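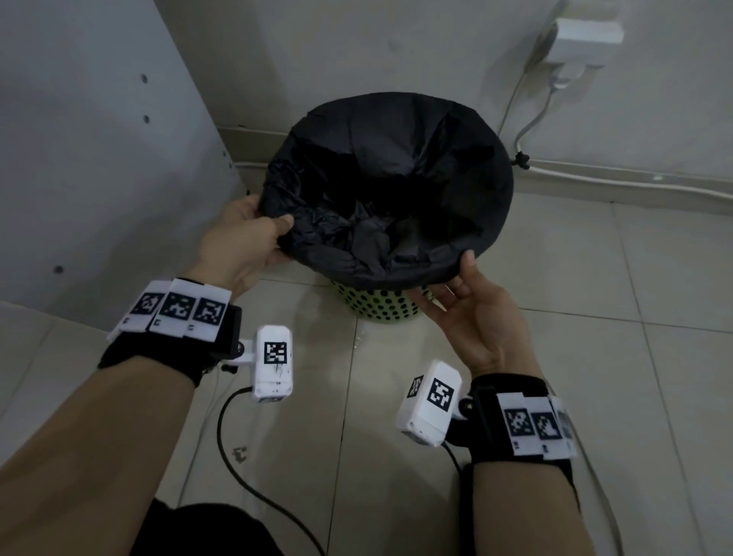 How to get a smelly kitchen bin fresh again

I put off washing our kitchen bin for most of February, I'm ashamed to say, and by the end of it you could smell the thing from the hall. A fresh bag does nothing if the bin underneath is sticky, so set aside a slow morning and do it properly.

Take the old bag out and carry the bin outside, or stand it in the bath if you haven't a garden. Tip in 100 grams of bicarbonate of soda, add enough warm water to cover the bottom, and swish it up the sides with a long-handled brush. Leave it while you have a cup of tea – I usually have two – then scrub well under the lip, where the drips collect. Rinse, and let it dry upside down in the sun if there is any.

Once it's bone dry, lay a folded sheet of newspaper in the bottom and put your new bag in. Push it right down with your fist so the air comes out, and fold plenty over the rim. Bags with a drawstring are worth the extra pennies, as you can gather the neck up without getting your fingers mucky.

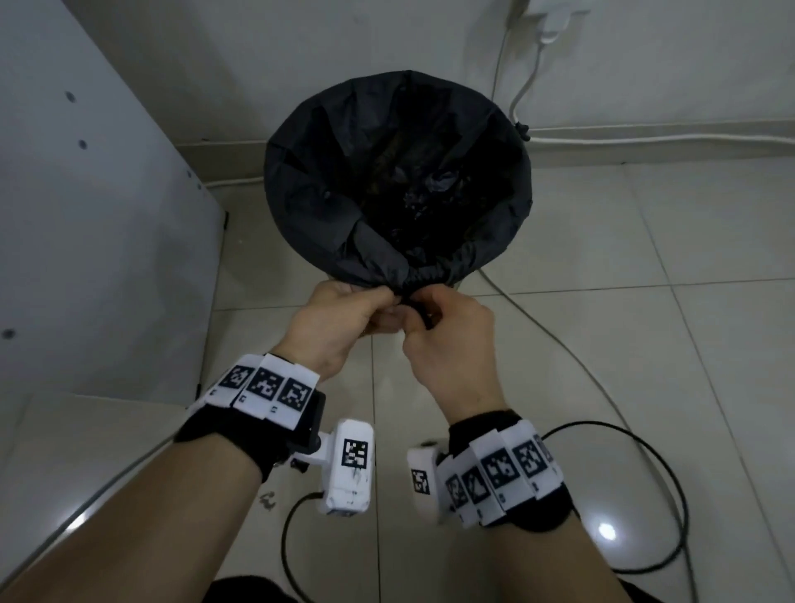
Sheila Gosling wrote in to say she sprinkles a spoonful of dry bicarb on the newspaper as well, and changes it every 2 weeks. I've taken it up myself and it does help, especially after fish.

Comments

Kirsty Blackburn: Does this work on a metal bin? Mine has a rusty patch near the hinge.

Sheila Gosling: Mine's metal, Kirsty, and it's been fine. Just dry it straight away with an old towel.

Related
Descaling the kettle
Getting tea stains out of mugs
What to do with a musty cupboard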